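jondurau-devolucoes

Registros de devolução de encomendas com endereço normalizado, versão 2

Resumo

O jondurau-devolucoes reúne registros de encomendas devolvidas ao remetente por falha de entrega, com o endereço tal como foi digitado pelo cliente, a versão normalizada e o motivo de devolução recodificado. O conjunto serve para avaliar rotinas de normalização de endereços em português e para estudar a relação entre defeitos de endereço e motivo de devolução. Não há conteúdo de encomenda, valor declarado nem dados do comprador.

Os registros vêm de duas operações: Grondton (lojas de vestuário, entregas urbanas) e Dutdale (peças e material de escritório, entregas urbanas e rurais). As duas usavam tabelas de motivo incompatíveis, e a maior parte do trabalho desta versão foi a conversão para uma tabela única.

Conteúdo do pacote

registros.csv: um registro por devolução, codificação UTF-8, separador ponto e vírgula
motivos.csv: tabela de conversão dos motivos originais para os motivos unificados
abreviaturas.csv: lista de abreviaturas de logradouro e sua forma por extenso
embalagens.csv: vocabulário controlado do campo embalagem
kravchuk/: código do normalizador e regras
avaliacao/: lista de identificadores da partição de teste e script de cálculo das métricas
MUDANCAS.txt: histórico de alterações

Campos de registros.csv

id: identificador do registro, sem relação com o número de rastreio original
operacao: grondton ou dutdale
endereco_bruto: linha de endereço como recebida, com o número do imóvel mascarado
logradouro_tipo: rua, avenida, travessa, estrada, rodovia, outro
logradouro_nome: nome do logradouro após normalização
complemento: texto livre, vazio quando ausente
bairro: nome do bairro segundo a tabela do município
municipio_cod: código interno do município
motivo_original: código usado pela operação de origem
motivo: código unificado (ver abaixo)
embalagem: tipo de embalagem externa
leitura: situação da leitura do código na entrada da devolução
tentativas: número de tentativas de entrega registradas
revisado: sim ou nao

O campo complemento concentra a maior parte do ruído. Nele aparecem pontos de referência, nomes de condomínio, instruções ao entregador e, em Dutdale, a quilometragem da estrada. O normalizador não tenta separar esses elementos. Quem precisar da quilometragem deve extraí-la de endereco_bruto, onde a grafia é a do cliente ("km 12", "KM12", "quilometro 12").

Motivos unificados

END_INC: endereço incompleto
END_INEX: logradouro ou número inexistente
AUS: destinatário ausente em todas as tentativas
REC: recusado no destino
MUD: destinatário mudou-se
ILEG: dados de destino ilegíveis
OUT: outro

A tabela de Grondton não distinguia END_INC de END_INEX. Para esses registros, a separação foi feita pela presença de número e bairro em endereco_bruto: faltando qualquer um dos dois, o registro recebe END_INC; estando ambos presentes, END_INEX. A regra erra quando o cliente inventa um número para passar pela validação do formulário, prática frequente nos loteamentos sem numeração oficial. Esses casos não foram corrigidos manualmente, exceto na amostra revisada.

O código AUS em Dutdale exige no mínimo 2 tentativas. Em Grondton bastava uma. Comparações diretas da taxa de AUS entre as duas operações não fazem sentido sem filtrar por tentativas.

Entrada da devolução, embalagem e leitura
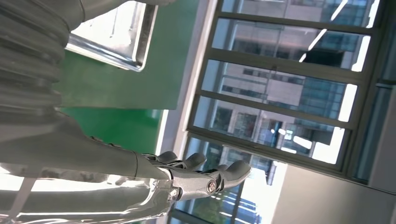
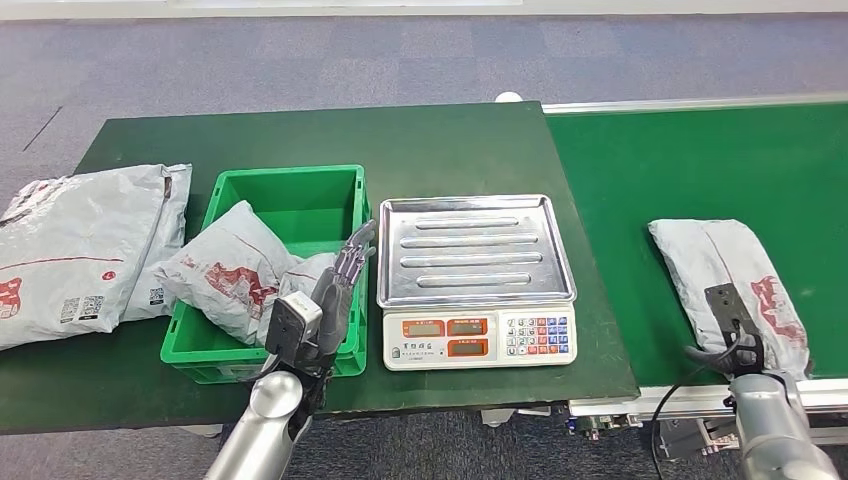

O campo leitura registra o resultado da primeira passagem do código pelo leitor no recebimento da devolução e assume os valores direta, repetida, manual e sem_codigo. Um valor diferente de direta não implica endereço defeituoso, e os dois campos devem ser analisados em separado. A distinção pesa sobretudo nas embalagens flexíveis, em que o código fica impresso numa superfície que dobra. Os dois sacos cinzentos sobre a mesa verde, amarrotados e com brilho no plástico, são do tipo codificado como saco_plastico; no maior, o código QR preto fica perto da parte inferior, e elementos impressos como a linha vermelha fina são ignorados na classificação. O vocabulário completo de embalagem é saco_plastico, envelope_papel, caixa_papelao, tubo e outro. A cor não é registrada. Caixas envoltas em filme plástico permanecem em caixa_papelao.

Na versão anterior, o campo leitura misturava a falha do código com a falha do texto do destinatário, e ambas apareciam como "ilegivel". Nesta versão a falha do texto passou para motivo = ILEG. Registros antigos sem informação suficiente para decidir entre as duas situações foram retirados do pacote. A lista dos identificadores retirados está em MUDANCAS.txt, para quem precisar reproduzir resultados da versão anterior.

Normalização

O normalizador Kravchuk é um conjunto de regras ordenadas, sem componente estatístico. A sequência é a seguinte.

1. Conversão para minúsculas e remoção de espaços repetidos. Os acentos são preservados.
2. Expansão de abreviaturas de logradouro segundo abreviaturas.csv.
3. Separação de número e complemento pela primeira vírgula ou pelo primeiro grupo de algarismos, o que vier antes.
4. Busca do logradouro na tabela do município, com distância de edição limitada a 2.
5. Preenchimento do bairro a partir da tabela, quando o logradouro pertence a um único bairro.

A etapa 3 falha em logradouros cujo nome contém algarismos, como "Rua 7 de Setembro" ou "Rua 15". Existe uma lista de exceções com 40 entradas, aplicada antes da separação. Ela cobre as formas presentes nos dados e provavelmente é insuficiente para municípios de traçado planejado, em que quase todas as ruas são numeradas.

A etapa 2 tem uma ambiguidade conhecida: "Pç." e "Pca." são expandidas para "praça", mas "Pq." pode ser "parque" como tipo de logradouro ou como parte do nome do bairro. Na dúvida, a forma abreviada é mantida e logradouro_tipo recebe outro.

Títulos em nomes próprios ("Dr.", "Cel.", "Prof.") são expandidos sempre para o masculino. O erro em nomes femininos é conhecido e afeta a busca da etapa 4, pois "professor" e "professora" ainda ficam dentro do limite de distância, mas "doutor" seguido de outro erro de digitação já não fica.

Revisão manual

Uma amostra de 800 registros foi revisada por Zuleica Honorato e Heloísa Medeiros, que trabalharam de forma independente e resolveram as divergências em reunião às quartas-feiras. A amostra foi estratificada por operação e por motivo original. Os registros revisados têm revisado = sim.

As divergências concentraram-se em três pontos: bairro popular contra bairro oficial, fronteira entre REC e MUD, e endereços rurais em que o nome da propriedade ocupa o lugar do logradouro. No primeiro ponto adotou-se o bairro oficial. No segundo, REC só é atribuído quando há anotação do entregador indicando contato com alguém no local. No terceiro, o nome da propriedade vai para complemento, e logradouro_nome recebe a estrada de acesso, ou fica vazio se ela não constar.

Da amostra revisada, 500 registros formam a partição de teste. Os restantes podem ser usados para ajuste de regras. Pede-se que os identificadores de teste não sejam usados na ampliação de abreviaturas.csv nem da lista de exceções.

Avaliação

O script em avaliacao/ calcula acerto exato por campo e acerto conjunto (tipo, nome e bairro corretos no mesmo registro). Campos vazios na referência contam como acerto apenas se a saída também for vazia. A comparação é sensível a acentos. Há uma opção para desligar essa sensibilidade; resultados obtidos com ela devem ser informados à parte.

Execução:

python avaliar.py --saida minha_saida.csv --teste teste_ids.txt
python avaliar.py --saida minha_saida.csv --teste teste_ids.txt --sem-acentos

O arquivo de saída precisa das colunas id, logradouro_tipo, logradouro_nome e bairro. Colunas a mais são ignoradas. Identificadores ausentes contam como erro em todos os campos.

Privacidade

O número do imóvel foi substituído por N em endereco_bruto, mantida a quantidade de algarismos. Nomes de pessoas em complemento ("casa da dona...", "falar com...") foram trocados por PESSOA por busca com lista de prenomes e leitura posterior dos casos restantes. Apelidos podem ter escapado. Quem encontrar algum deve comunicar o id pelo canal de correções, sem reproduzir o texto.

Logradouros com uma única ocorrência em todo o conjunto tiveram o nome mantido na partição de teste e removido das demais linhas. O efeito é que a distribuição de nomes raros difere entre as partições.

Limitações

O conjunto contém apenas devoluções. Não permite estimar taxa de falha, pois faltam as entregas concluídas.

Setembro está sub-representado em Dutdale por troca do sistema de registro. Os lançamentos feitos em papel nesse período não foram digitalizados.

O campo tentativas de Grondton foi preenchido pelo entregador e traz valor zero em registros com motivo AUS. Esses zeros foram mantidos.

Os municípios cobertos são os atendidos pelas duas operações e não formam amostra de nenhuma região.

Correções

Relatos de erro devem trazer o id, o campo, o valor atual e o valor proposto. Alterações na partição de teste só entram em mudança de versão principal. As demais são incorporadas quando houver revisão por pelo menos uma das responsáveis e ficam anotadas em MUDANCAS.txt.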